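Print this page | E-mail this page

In praise of the slow bus

I take the 13 from Ibarra to Stetasstead whenever I can, even though the express gets there in less than half the time, and I will happily bore anyone who asks me why. The slow bus is one of the best things we have! It stops at the feed store, the clinic, both schools and that odd little shelter by the reservoir where I have seen a person waiting exactly once.

The county wants to "streamline" it. The proposal would drop 9 stops and run the rest on weekday mornings only. The case rests on one number, 3,691, the riders who used those stops last year, and I keep looking at it and thinking how wonderful it is. That's 3,691 trips to a dentist or a shift or a sister's kitchen, made by people who may not have a car or a friend with a free afternoon.

I love the express too. It's quick, it's clean, and in November when it gets dark early I'm glad of it. But an express only serves the places already worth hurrying to, and the towns in between get a nice view of it going by.

What the slow bus gives you is the whole valley. You learn where the creek floods and which orchard has put its sign out. You hear who is selling a boat (it's always a boat). I've lived here 2 decades and I found the Flandska bakery only from a bus window, with the driver idling long enough for me to smell it.
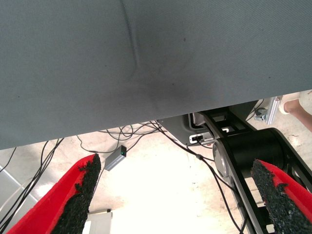

And the driver waits! If you're running, bag banging against your leg, the slow bus waits. I can't put a price on that and I don't think the county can either, though I would enjoy reading the attempt.

So go to the hearing if you can get there. The 13 stops right outside.

This site uses cookies to remember your settings. Accept | Learn more

Contact us | Copyright Zetero | Back to top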